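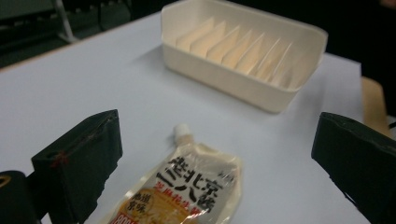 Spout pouch of sesame and peanut paste, with a white slotted tray behind it.

Progress report to Wolwood, 10th May
Prepared by Pichit Pongsiri

Sorting of pantry stock at the Inthanon kitchen is on schedule. We have entered 178 of the 301 items on the list – mostly sauces, pastes and dry goods. Labels in Chinese are copied as printed, with an English name added next to them.

Pouches took longer than jars, and 16 entries still need a weight. Normunds Adomaitis is checking those against the supplier invoices. Shelf labels for the second storeroom are on order. We have no change to the budget.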